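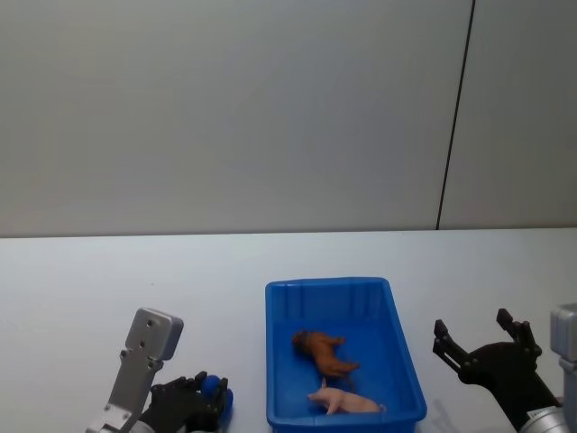

Re: [rirthorpe-toys] Sorting trays for the animals, worth it?

Hello all,

I've read the message below a couple of times and I'm still not convinced. Quoting the part I mean:

> We have put all the farm animals into shallow blue trays, one tray per set,
> and since May the loans have been going out in half the time. I think
> we should buy 22 more and do the zoo and dinosaur sets as well. Dukora
> do them by the box. The children tip them out, play, and put everything
> back. No more bags!

Half the time compared with what? In May we also stopped doing the paper slips, and I'd have thought that alone would explain it.

My real trouble is with the trays. A shallow tray is lovely for two animals. Put a pig and a brown calf-or-pig in one and anybody can see what's there, even with both of them lying on their sides. Our big farm set is 80 pieces if you include the fences, and it won't go in one tray, or in three. So do we split it? Then a family borrows "the farm" and gets the pigs and no hens, and we hear all about it at the desk.

They have no lids either. The drawstring bags are ugly and I know everyone hates untangling the string, but you can hang a bag on a pushchair. I'd like to see someone get a tray home on the bus.

As for putting everything back — mine have never put anything back in anything. Last time I did returns there was a sheep in with the Mekel train track and the small brown calf had gone in with the dolls. We can't blame the bags for that.

If we must spend money, could we first try the deeper Aerts boxes with the clip lids? We've got 7 of them in the cupboard doing nothing except holding old newsletters. Use those for the zoo set for a month, write down what comes back missing, and do the same for the trays. Then I'll happily look at a price for 22.

Keep the blue trays for the play table by all means. They wipe clean and the little ones can reach in, no argument there.

Also, does anyone have the spare key to that cupboard? It isn't on the hook.

Rirthorpe toy library, returns desk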